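**主题:** 回复:关于形状积木借用、清点与归还办法的征求意见(第二稿)

**发件:** Stumley 教具与公用物品管理组
**收件:** 各活动室、各分部联络邮箱
**日期:** 2021年8月17日

各活动室、各分部:

Lokley 分部就《形状积木借用、清点与归还办法》第一稿所提意见已收悉。该意见涉及的问题在其他分部也有反映,现一并在列表内答复,并附修订后的条文。请各单位阅后于本月底前回复,逾期未回复的,按无意见处理。

为便于查阅,现将来信主要部分引用如下。

> 管理组:
>
> 第一稿已在本分部传阅。总体上我们同意由各活动室自行保管常用积木、由管理组保管备用件的做法,但对以下几处有不同看法。
>
> 一、第一稿第三条要求积木"按颜色分装"。本分部活动室日常是按形状取用的,孩子们做配对和排序时,先找的是星形、圆柱或方块,颜色在其次。若按颜色分装,每次活动前须把几个盒子全部打开,结束后再逐一分回,耗时较多,也容易放错。建议改为按形状分装,或允许各活动室自行决定。
>
> 二、第一稿第五条规定积木"一律不得置于木质台面以外的表面使用"。本分部有两间活动室的桌面不是木质,若严格执行,这两间活动室将无法使用积木。请说明该条的用意。如果是出于防滑或防磕碰的考虑,能否改为使用垫板。
>
> 三、关于木板的清洁,第一稿只写了"定期擦拭",没有写明用什么擦、擦完如何晾放。去年二月,本分部有一块拼条木板擦洗后平放在柜顶,背面未干透,后来板面略有翘曲,积木立不稳。希望办法中对此有明确要求。
>
> 四、清点表上的"其他形状"一栏含义不清。花瓣形、心形的积木有人记入"其他",有人记入"异形",两栏并存,月末合计时对不上。
>
> 五、Borkus 库房的领用时间与本分部的活动时间重叠,希望能够错开。
>
> 以上意见请予考虑。
>
> Lokley 分部

现就上述意见逐项答复。

### 一、关于分装方式

管理组同意不再统一要求按颜色分装。第一稿作此规定,是沿用了 Pruitt 分部原有清点表的格式,该表以颜色为横栏,按颜色装盒便于填表。经征询,多数活动室确以形状为主要取用依据。修订稿改为:常用积木以按形状分装为原则,同一形状的各种颜色置于同一盒内;活动室因课程需要按颜色分装的,可以自行决定,但应在盒盖内侧注明,并在一个活动周期内保持不变。

清点表同时作相应调整,以形状为横栏,以颜色为纵栏。旧表用完即止,不必销毁,已填写的旧表仍按原期限保存。

对于形状相同而颜色不同的积木,例如红色星形与绿色星形、红色圆柱与绿色圆柱,清点时应分别登记,不得合并为一项。以往有分部将同形积木合计填报,补发时无法判断所缺颜色,造成库房重复发放。

### 二、关于使用台面

第一稿第五条的用意在于保证积木能够平稳直立,并减少棱角磕碰,对桌子本身的材质并无要求。原条文表述过窄,现予更正。修订稿规定:积木应在平整的板面上使用;桌面带孔、有拼缝或者不平整的,应先放置木板,再在板上摆放积木。木板应大于活动所需的摆放范围,四周留有余地,放置后以手轻按四角,确认不晃动后方可使用。

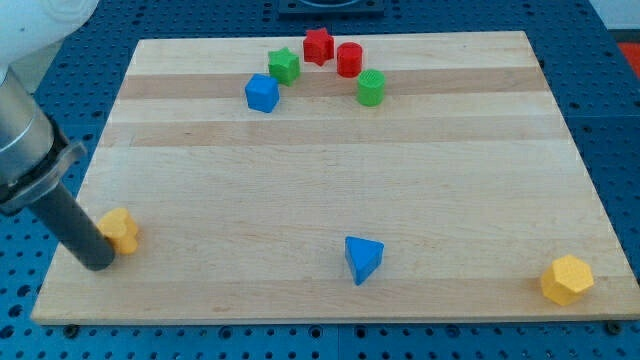
木板的摆放方向,各活动室可自行掌握。需要孩子从近侧操作的,建议将积木先集中放在远端,近端留空,作为拼摆和排列的位置。活动中途暂时不用的积木,也应放回板上远端,不要随手搁在桌沿或座椅上。管理组在巡查中注意到,遗失的积木多数是在活动中途离开板面的,结束时的清点往往只能确认缺失,难以找回。

一块木板上同时使用的积木不宜过多。年龄较小的班组,建议每次取用少量形状,熟悉后再增加,具体数量由带班人员决定,本办法不作硬性规定。

### 三、关于木板的清洁与晾放

Lokley 分部反映的翘曲问题,管理组已向其他分部了解,类似情况不止一处。修订稿增加如下要求:

1. 日常清洁使用拧干的软布,顺木纹方向擦拭,不得浸泡,不得用水直接冲洗。
2. 板面有颜料或胶渍的,先用软布湿敷片刻再擦,不得使用刀片或钢丝球刮除。
3. 正反两面均应擦拭,擦后侧立晾放,两面通风,避开暖气和阳光直射处。
4. 完全干燥后方可收入柜内。柜内应侧立存放,不得在板上堆放其他物品。
5. 板面出现翘曲、开裂或起毛刺的,应立即停止使用并报管理组更换,不得自行打磨后继续使用。

板面的自然木纹、条与条之间的色差以及细小痕迹,不属于损坏,无需报修。近期收到的报修单中有若干份仅注明"颜色不匀",经查看均为拼条本身的深浅差别,请各分部在填报前先行辨别。

积木的清洁与木板分开进行。积木以软布擦拭表面即可,带有凹槽或纹路的,可使用软毛刷清理。擦拭后应晾干再装盒,盒盖不得在积木未干时扣紧。

### 四、关于清点表栏目

"其他形状"与"异形"两栏确有重复,修订稿予以合并,统称"其他形状",并在备注中写明具体样式。花瓣形、心形以及边缘呈多瓣状的积木均记入此栏。难以判断是心形还是花形的,不必争论名称,记为"多瓣形"并注明颜色即可,例如"多瓣形,黄色"。

截至本次清点,各分部在册积木共832件,其中已按新栏目重新登记的476件。尚未完成重新登记的分部,请在下一次月末清点时一并办理,不必为此另行安排时间。重新登记期间如发现账物不符,按实际数量填写,并在备注中说明差额,不要为使合计一致而调整数字。

清点时间统一为每次活动结束后初点、每月末复点。初点由带班人员完成,只核对当次取用的积木;复点应当打开全部盒子,由两人共同进行,并在表上签字。

### 五、关于库房领用时间

Borkus 库房自下月起增加两个下午时段办理领用和归还,具体日期由库房另行通知。各分部可提前通过邮件报送领用清单,由库房配好后集中领取。清单应写明形状、颜色、件数,以及用途是补缺还是新增。未写明的,库房将退回补充。

归还备用件时,应保证表面清洁,按领用清单点清。归还数量少于领用数量的,当场在清单上注明,由库房与分部双方留存。正常使用中的磨损和偶发遗失不作追究,但应如实填写,以便安排补充。

### 修订条文(节录)

**第三条** 常用积木以按形状分装为原则。活动室因课程需要按颜色分装的,可以自行决定,并在盒盖内侧注明。

**第四条** 形状相同而颜色不同的积木,应当分别登记。

**第五条** 积木应在平整的板面上使用。桌面带孔、有拼缝或者不平整的,应当先放置木板。

**第六条** 活动中途暂时不用的积木应放回板面,不得置于桌沿、座椅或地面。

**第七条** 木板以拧干的软布顺纹擦拭,两面均擦,侧立晾干后入柜。

**第八条** 木板翘曲、开裂或起毛刺的,停止使用并报管理组更换。自然木纹、拼条色差和细小痕迹不属于损坏。

**第九条** 清点分为初点和复点。初点在每次活动结束后进行,复点在每月末进行,由两人共同签字。

**第十条** 清点表设"其他形状"一栏,填写时应注明样式和颜色。原"异形"一栏取消。

**第十一条** 备用件的领用和归还在 Borkus 库房办理,凭清单进行。

第一条、第二条及附则未作改动,以第一稿为准。

### 其他说明

Pruitt 分部另来函询问,旧有的尺寸略小的积木可否与现有积木混装。管理组意见是暂不混装。两种尺寸的积木在叠放和配对时容易混淆,清点时也不易区分。旧积木可单独装盒,盒外标注"小号",继续在本分部内使用,不进入各分部之间的调剂。尺寸相同但表面纹路不同的,例如顶面平滑的圆柱与顶面带圈纹的圆柱,可以混装,登记时不作区分。

各分部之间临时借用积木的,仍按原做法由双方邮件确认,并抄送管理组。借用期间的清点由借入方负责,归还后由借出方复核。

回复意见时,请直接回复本邮件列表,保留主题行,并注明所针对的条款序号。涉及个别活动室具体情况、不便在列表内讨论的,可单独发送至管理组邮箱。请勿以附件形式重复转发第一稿,以免新旧条文混用。

修订稿在意见期结束后定稿,定稿前各分部可先行按第五条至第八条执行。

特此函复。

Stumley 教具与公用物品管理组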